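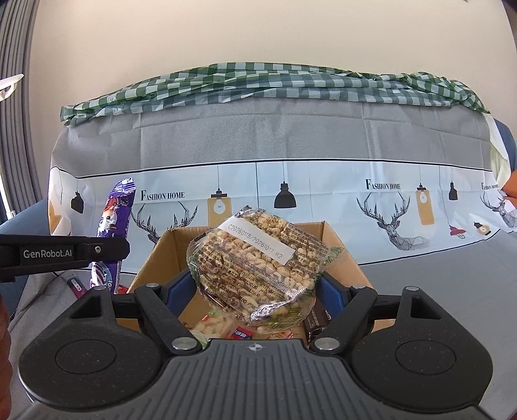
셀트빌 공유사무실 2층, 과자 상자 정리에 나서다

셀트빌의 공유사무실 클러켄 2층에는 누구나 손을 넣을 수 있는 간식 상자가 하나 있다. 규칙은 단순하다. 먹고 싶으면 먹고, 여유가 있으면 채운다. 입주자들은 앞 문장을 대단히 충실하게 지켜 왔다.

그 상자가 5월 들어 처음으로 정리 대상이 됐다. 발단은 복사기 옆에 붙은 쪽지 한 장이었다. "바닥에 깔린 것의 나이를 아는 분?" 답을 적은 사람은 없었고, 대신 누군가 그 밑에 웃는 얼굴을 그려 놓았다.

쪽지를 붙인 라피아 막시 씨는 결국 점심시간을 헐어 직접 상자를 뒤졌다. 방식은 고고학에 가까웠다. 위에서부터 한 봉지씩 꺼내 날짜를 읽고, 읽은 것은 의자에 내려놓는다. 견과처럼 생긴 뻥튀기류에는 흰 띠에 숫자가 두 줄기로 찍혀 있었다. 앞이 20260118, 빗금 뒤가 20261017이다. 막시 씨는 뒤쪽을 기한으로 읽었고, 옆에서 구경하던 사람들도 그 편이 마음 편하다는 데 뜻을 모았다.

의견이 갈린 것은 보관 순서였다. 막시 씨는 날짜순을 주장했다. 같은 층에서 번역 일을 하는 로절린드 들라크루아 씨는 맛있는 것을 아래에 숨겨야 상자가 오래 간다고 맞섰다. 토론은 약 20분간 이어졌고, 그사이 과자 몇 봉지가 토론 자료로 소비됐다.
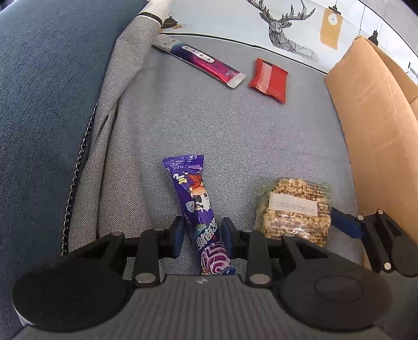

의자 위에 놓인 보라색 포장의 막대형 과자와 고리 모양 과자 봉지.

보라색 과자를 두고도 짧은 신경전이 있었다. 포장에 만화 캐릭터와 막대사탕 같은 소용돌이 그림이 있어 어린이용이라는 의견이 나왔으나, 그 말을 꺼낸 사람이 가장 먼저 손을 뻗었다. 고리 모양 과자는 비교적 조용히 분류를 마쳤다. 이쪽 봉지에도 C20260118로 시작하는 표시가 있다.

합의안은 절충형이다. 기한이 가까운 것을 위에 두되, 인기 품목은 각자 알아서 찾아 먹는다. 입주자마다 한 달에 3000원씩 내자는 제안도 나왔다. 찬성은 많았고 그 자리에서 낸 사람은 들라크루아 씨 하나였다.

새 규칙은 상자 옆 벽에 붙었다. 빈 봉지를 도로 넣지 말 것, 마지막 하나를 먹은 사람은 게시판에 적을 것. 게시판은 아직 깨끗하다. 간식비는 2층 탕비실 선반의 유리병에 넣으면 된다.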